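Hanby Living Room Tidying: a data card 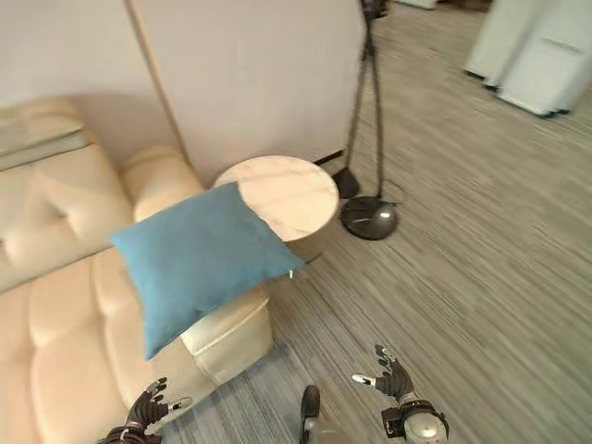
Page last changed: May, by Pylyp Tkachuk (small fixes to the label notes)

Welcome, and thank you for reading the card before downloading anything! Hanby is a collection of short recordings about one very ordinary chore, which is putting a living room back in order after people have been living in it. Cushions get straightened, throws get folded, side tables get cleared and wiped, and magazines go back in a pile. I started it because I kept finding lovely collections about kitchens and almost nothing about sofas, and a sofa is where most of the mess in my own home ends up.

What is in it

There are 1,289 recordings in the current release, taken in three furnished rooms that we call Rata, Harasym and Mitico. The names don't mean anything about the furniture, they were just easy to tell apart when said out loud across a hallway. Each recording covers one small job, with a plain sentence saying what the job was ("put the blue cushion back in the corner of the sofa"), a list of the items involved, and a note on where each one started and where it was supposed to end up.

Cushions are the biggest group by far, with 295 recordings, and if you only have time for one part of the collection I would start there. A cushion left across the arm of a sofa, with one corner hanging toward the seat and another poking out over the side table, is a surprisingly good test of whether your labels make any sense. Is it on the sofa? On the arm? On the table? We argued over this for most of an afternoon and settled on the following, which you will also find in the notes file:

- If a cushion rests on the arm, its place is "arm", even when a corner reaches past it.
- "Overlapping" is used when one thing covers part of another from the camera's side. It says nothing about touching.
- A square cushion lying corner-outward is "diagonal". Anything closer to straight is "square-on", and please don't look for a middle value, we took it out.
- The seat, the back and the arm of a sofa are three separate places. A rolled bolster section built into the sofa counts as part of the sofa and never as a loose cushion.

What counts as tidy

People differ on this, and I would rather say so here than have you find out halfway through training. Our rule for cushions is that they stand in the corner where the arm meets the back, flat side out, with nothing on the arm itself. Side tables should have a clear top. Floor lamps stay where they are and so do their cables, so a lamp behind the sofa is always marked "leave". If you like your cushions on the point with a dent in the top (my mother does!), there is an optional set of 80 recordings finished that way, kept in its own folder so it won't get mixed in by accident.

Known problems

The colors are a bit unreliable. Pale leather was written down as cream, beige or off-white depending on who was doing the labeling and, I suspect, on the hour. The same goes for anything between blue and teal. I merged the worst of these in May, but almost 200 color labels still need a second look, so treat color as a hint.

Fuzzy and soft covers are both listed under "soft". Marble and things that only look like marble share one label too, "marble-like", and I have no plans to split them.

Using it

Free for study, teaching and tinkering. Please mention Hanby by name if you publish something, and do send corrections, even tiny ones. I read all of them, usually in the evening with a cup of tea.

Related items

Hanby Throws and Blankets
Hanby label notes, full text
Rata: room plan and furniture list
Harasym: room plan and furniture list
Mitico: room plan and furniture list
Older release (no side tables)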